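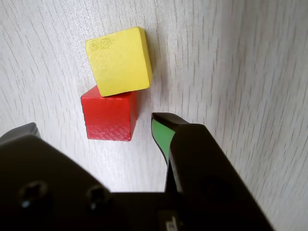
A yellow block and a red block on a white wood-grain surface.

Old blocks wanted for Loltent play corner

Got painted wooden blocks in the attic? The Loltent toy library wants them. Collection opens Friday, April 8, 2022, at the front desk, and runs until the shelves are full.

Any color, any size. Scuffed paint is fine, says organizer Yuzuki Morikawa. Splinters are not. No plastic please, and no sets with magnets.

"People apologize for the worn corners," Morikawa said. "Kids don't care. They grab the red ones first anyway."

The library has 300 blocks on loan to families already and 17 households on the wait list. Most sets go out for three weeks and come back a few pieces short, hence the call for singles and odd ones.

Osamu Fukuda will be checking donations at the Korkico workshop on the next street. Sanding, a wipe down, new paint if its needed. He has done 11 boxes since the winter and says yellow is the color he runs out of.

Drop-off is weekdays till 6 p.m., side door on Saturdays. Bags or boxes both ok, but write your name on if you want the container back.

Bigger wooden toys, trains, dollhouses and so on, will be taken in August when teh storage room is finished. Call the desk before bringing anything that wont fit under one arm.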